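Nalcombe kitchen store moves to fixed shelf positions

Nalcombe – The shared kitchen at the Ernside community building reopened in May with a new storage layout covering dry goods, cleaning supplies and small equipment. The work replaces an arrangement in which each user group kept its own cupboard and duplicated most of what was in the next one.

The layout was drawn up by Sayaka Higuchi, who runs the building's bookings and stores. It assigns every item a fixed position, identified by a bay letter and a shelf number. There are 209 positions in total. The previous inventory, compiled before the kitchen closed for the work, listed 512 separate items, many of them partly used packages of the same product.

"We had flour in six cupboards and salt in nine," Higuchi said. "Most of the work was putting like with like and then deciding how much of it we wanted to hold."

Shelving was supplied by Flatholm, a storage firm based in Nalcombe. The units are adjustable steel racks with a depth of 20 inches, set against the long wall opposite the sinks. The old wall cupboards above the counter were taken down, and the fixing points were filled and painted. Two of the base cupboards were kept for trays and baking sheets, stored on edge.

Heavy items are held on the lowest shelf of each bay. Glass is kept between knee and shoulder height. Nothing is stored above the top rail, which leaves clearance for the sprinkler heads. Items used daily are in the bays closest to the door, and seasonal equipment such as the large urns and the preserving pans has moved to the far end.

Cylindrical containers caused the most trouble in the trial period. Canisters, shakers and bottles stored on their sides rolled when the shelf was disturbed, and several were found behind the racks. The rule now is that cylinders stand upright, cap or lid at the top, in a single row from front to back. Shelf dividers keep the rows apart. The dividers clip to the front and rear lips and can be moved without tools.

Products are decanted only where the original package cannot be resealed. Higuchi said an earlier plan to move all dry goods into matching jars was dropped on cost, and on the extra labeling it would have required. Original packages also carry the allergen information, which would otherwise have to be copied out by hand each time a jar was refilled.

Labels are on the shelf edge and give the name of the item, the minimum quantity and the reorder quantity. When stock falls to the minimum, the user moves a tag from the shelf to a board by the door. The board is cleared once a week and the order placed the same afternoon. Opened goods are marked with the month of opening in grease pencil.

Cords, straps and cables are treated separately. Under the old arrangement they were kept loose in drawers, where they tangled with utensils. Extension cords are now coiled and hung from pegs at the side of bay F. Corded appliances are shelved with the cord folded and tied. String and twine are in a lidded tub on the shelf below.

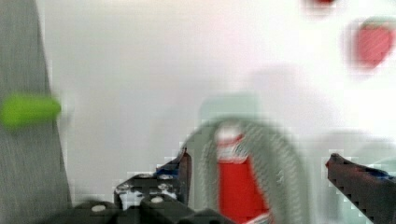 Cleaning products occupy a bay of their own, separated from food by a full-height panel. Spray bottles hang by the trigger from a rail, and refills stand on a tray beneath with a raised edge to contain leaks. The bay has a latch above child height. Cloths and sponges are in open bins to the left of the panel.

The change in procedure for users is small. Groups booking the kitchen are asked to return each item to its marked position and to leave the counters clear at the end of the session. Food brought in for a single event goes in a numbered crate on the bottom shelf of bay A and has to be removed by 10 p.m. on the day of the booking. Crates left after that time are emptied, with sealed goods going to general stock.

Yoshida, the catering business that uses the kitchen most mornings, has kept one lockable bay for its own supplies under the terms of its lease. That bay is outside the numbering scheme and is restocked by the company.

Surplus from the consolidation was sorted by date. Unopened goods with enough shelf life remaining were kept up to the reorder quantity, and the excess went to the food pantry on the ground floor. Out-of-date packages were discarded. Duplicate equipment, mainly peelers, measuring cups and can openers, was boxed and offered to the user groups before the rest was given away.

A few points are still open. The spice shelf is over capacity and will be split across two levels. Shelf labels near the dishwasher have started to lift and are being replaced with a printed type that slides into a plastic channel. Higuchi also plans to move the oils, now in bay C, farther from the range.

A plan of the bays is posted inside the kitchen door, and copies can be collected from the Ernside front desk. Position changes can be requested on the sheet beneath the plan – requests are reviewed monthly, and the plan is reissued if any are accepted.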